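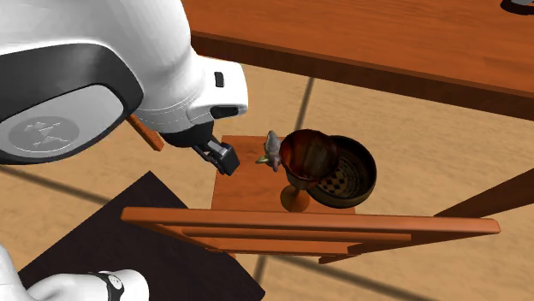

Thilini Ekanayake wrote to me that a gripper comparison done in simulation is a comparison of two mesh files, and that I should stop publishing rankings until I have closed real fingers on a real cup.

I have had that email open for most of December. I think she is half right, and the half she has wrong matters more to people who are about to spend money.

My last post compared two parallel grippers, the Vavamo and the Titine, on the same simulated arm with the same controller. Each had to pick up small household things from places other than a bare tabletop: a chair seat, a shelf, the floor beside a table leg. I ran 3261 attempts in all. Most readers only looked at the final ranking, and that is my fault, because I put it at the top.

Her complaint is about contact. Simulated friction is a number somebody typed in. A rubber pad gives a little when it meets a curved rim, and a rigid fingertip in a physics engine does not, unless you spend a lot of computing time asking it to. So when my table says the Titine held a goblet by its stem more often than the Vavamo did, she reads that as a statement about my friction settings. I agree. I reran 100 of the stem grasps with the friction turned down and the gap between the two grippers went away. I should have done that before posting.

But most of the failures had nothing to do with holding. Of the attempts that failed, 981 failed before either finger touched the object. The arm could not get the gripper to where it needed to be, or it got there and had no room to open. The backrest of a chair was in the way. A bowl stood so close behind a goblet that the far finger had nowhere to go. A small figurine stood next to something wider, and the planner would not go near it.

Those are questions of shape. How long are the fingers, how wide is the body behind them, how far does the bracket stick out to the side when the wrist turns? A simulator handles them well, because the answer depends on dimensions and joint limits, and the dimensions come from the maker's own drawings. If the wrist hits the backrest on my screen, I would bet on it hitting the backrest in your kitchen.

This is where I part ways with Thilini. She tests on a bench. Her bench is flat, the objects are spaced apart, and the arm comes down from straight above. It is careful work and I trust her force readings more than anything I could produce. What her setup can't tell you is that a gripper with short fingers and a fat housing is a bad choice for reaching over furniture. Every gripper looks slim when it comes straight down onto an open surface.

Mitali Patwary made a point in the comments that I liked better than either of ours. She said both of us were testing the gripper when we should be testing the gripper and the camera together. She had moved a wrist camera to the other side of a Weerakoon mount and her success rate changed more than it did when she swapped the gripper itself. I haven't tried this properly. In my runs the controller is told where everything is, and that is a bigger cheat than the friction. A dark bowl with its inside in shadow is an easy object if you already know its pose. I would not want to find its rim with a cheap depth camera at 9 in the evening under one ceiling lamp.

So I would split the job. Use simulation to throw out hardware that can't reach, and do it early, with furniture in the way and objects touching or nearly touching. Then take what is left to the bench and find out what it can hold. If a seller offers only one of these, ask for the other. The people at Drotora sent me a very nice pull-force chart last month and could not tell me the outside width of their gripper with the fingers open.

I have taken the ranking off the old post. The reach results are still up, sorted by object and by where the object was standing. The stem grasps now have a note beside them saying what happened when I lowered the friction. Thilini has offered to run the same goblet shape on her bench if I can get one printed — I still need to work out what to print it in.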